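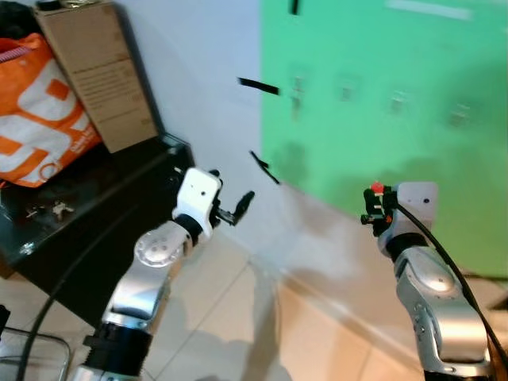 Figure 4. Both arms at the table and hook panel.

4.3 Fault 354: gripper stops before release

This fault means that the Feyisa controller has lost the finger position of one gripper. The arm holds its pose and the fingers keep their last opening. If an object is in the fingers, it can fall at any time.

CAUTION: Do not pull the object out by hand while the arm is powered. A stopped arm can move again without a sound.

1. Press the stop button on the operator desk.
2. Wait 10 seconds. The status lamp must be steady.
3. Write down the fault number and the side, left or right.
4. Look at the fingers from the wrist camera before you come near. 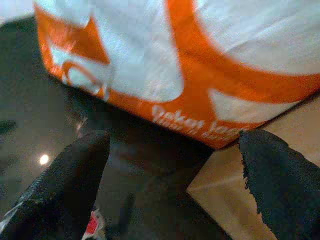
5. If the fingers are free, switch off the arm power and enter the work area.
6. Follow the gripper cable with your hand down to the first joint. A loose plug is the most frequent cause.
7. Push the plug until it clicks. Close the cover.
8. Start the arm in slow mode and open and close the gripper 4 times.

Note: If the fault comes back in slow mode, stop the test and inform Sosina Nigatu at Trargate. Do not change the force limit by yourself.

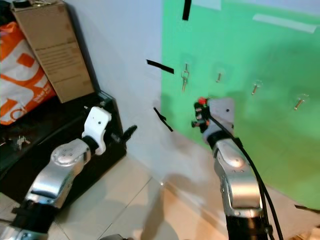 Restart of the hanging task needs one more check. After fault 354 the program does not remember which step was the last one, and it may try to fill a hook which is already in use. Compare the hook list on the screen with the panel. With the keys on the leftmost hook, as here, hook 1 must be set to "occupied". Check the other hooks in the same way, then press Resume.

Section revised by Sumeya Mersha, Tuesday, June 15, 2021.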